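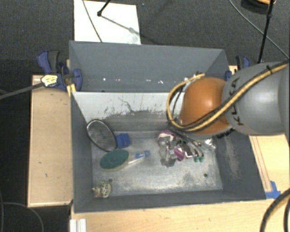

Robots at work: who does what?

Ever had to tidy a box where everything is jumbled up? Some grown-ups do that all day long. At the Prokeo warehouse in Drekside, people pick things out of bins and put them into orders. Brushes, pots, bits and bobs. A busy shift means 270 orders. Lots of bending, lots of sore backs.

Now a robot arm does part of it.

How does it work?
The arm has joints, a bit like your shoulder and elbow. Motors turn them. On the end is a gripper - thats the robot's hand. A computer looks at the bin through a camera, chooses something to grab, and off goes the arm.

Is that easy?
Not for a robot! You can grab a sponge without thinking. But see-through things are tricky, because light goes straight through them or bounces off. Shiny, crinkly stuff - same problem. Mesh is hard too, it's full of holes. And when things lean on each other, pulling one can knock the rest over.

So what do the people do?
Before, 8 people picked on every shift. Now 2 of them look after the robots. They learnt how at a training centre in Lund. If an arm gets stuck they stop it, sort out the bin and start it agian. The others moved to packing and checking, or to the returns desk.

Does everybody like it?
No. Less bending, yes, most people are glad about that. But some miss chatting while they picked, and some worry there will be fewer jobs later. Fair question. The firm next door, Roltton, has arms as well and took on no new pickers this year.

Try it yourself
Fill a box with odd things from the kitchen (nothing sharp). Wear thick gloves, shut one eye, and use only your thumb and one finger. Get everything out without dropping any. Then swap with a friend.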